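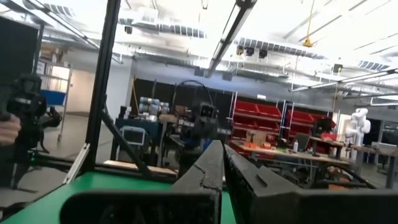
green table, Grullero workshop, June

ok I have been holding this in for weeks and I need to talk about bookbinding glue. a thread!

So I took the evening repair class at Grullero because my grandmother's cookbook had split right down the spine and I was scared to touch it. 11 of us, most with a book in a grocery bag.

First thing I learned: the tape has to go. All of it. I had put three layers of clear packing tape on that spine over the years and Glykeria Triantafyllou (our teacher, a total wonder) looked at it for a long time and then said "well, you loved it."

Wheat paste!! It's flour and water, cooked slowly until it goes see-through, then pushed through a strainer. You can undo it later with a damp cloth. The next person who fixes your book will bless you.

PVA is the white stuff. Stronger, dries faster, bends nicely, and you pretty much can't take it back. We used a mix of the two on the spine and plain paste everywhere else.

If your paste has lumps you walked away from the pot. I walked away from the pot. Twice

Japanese tissue is my new favorite material on earth. You tear it instead of cutting it so the edge goes all feathery, and once it's pasted over a rip the long fibers just melt into the page. I mended a gravy stain page (the tear, I mean, the gravy stays) and I can only find the repair if I tilt it at a lamp.

Grain direction! Paper has a grain, like meat or wood. Bend the sheet gently one way, then the other, and the way that gives more easily is the way the grain runs. It should go head to tail in a book or your covers will curl up like potato chips. I have since checked every paperback in my house and some of them are WRONG.

Sewing took me two whole evenings. Linen thread, waxed, through the fold of each section and around the tapes. You want it snug, and if you yank you'll slice the paper. Savvas Rallis, next seat over, did an entire hymnal while I was still on section four and he was very kind about it.

Then you round the back with a hammer. You hit your grandmother's book with a hammer! Little taps, sort of pulling toward you, flip it, do the other side. Best ten minutes of the whole course.

Pressing is just waiting. Boards, weight, overnight, don't peek. I peeked and got a wrinkle in the back endpaper. It's mine now, I like it

For anyone asking what to buy: a bone folder, a decent brush, one awl, linen thread, a small bottle of PVA. Flour you have. Use a brick wrapped in a dish towel for a press, mine works great.

Please don't practice on the book you care about. Get something from the dollar bin and take it apart first. My practice book was a 400 page guide to houseplants and it's been rebuilt three times, poor thing.

Anyway the cookbook opens flat now. It stays open at the walnut cake by itself, same as it did when I was a kid, and I made the cake on the first night home.

Next up is a bird guide from my uncle with both covers off. If anyone has a good way to get old masking tape gunk off cloth please tell me, I've tried an eraser and it only moved it around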